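Spring Dance at the Grustell Hall

The spring dance is back in April, and tickets are on sale now. Doors open at seven in the evening and the Herholm band starts at eight. Last year we ran out of places well before the night, so please book early if you want to sit with friends. Tables seat eight, and we can push two together for a bigger group.

Reinaldo Portela is leading the music again. He has added a set of slow waltzes after supper and a long polka set to finish. If you have never danced a polka, come to the practice session in the small room at six — no partner needed, flat shoes are best. 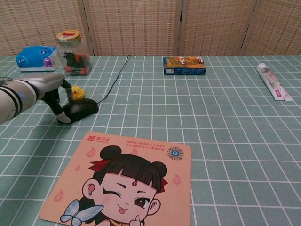

Dress is formal but not strict. Long gowns, suits, boots and a good jacket have all been worn in past years and nobody was turned away. The tables will have cloths again, and we would like to use patterned ones this time. A sage-green cloth with a white grid, like the one under the mouse and the yellow rubber duck, would look good with the white plates. If you have one in a similar color that you can lend, please put your name on the corner and bring it to the hall the afternoon before.

Tickets are $18 each, supper included. The bar takes cards and cash. Parking behind the hall holds 70 cars, and after that there is room along Ackroyd Lane. The Rarketcombe bus makes its last stop outside at 11:40, ten minutes after the final dance. Coats can be left in the front office, which will be locked during supper.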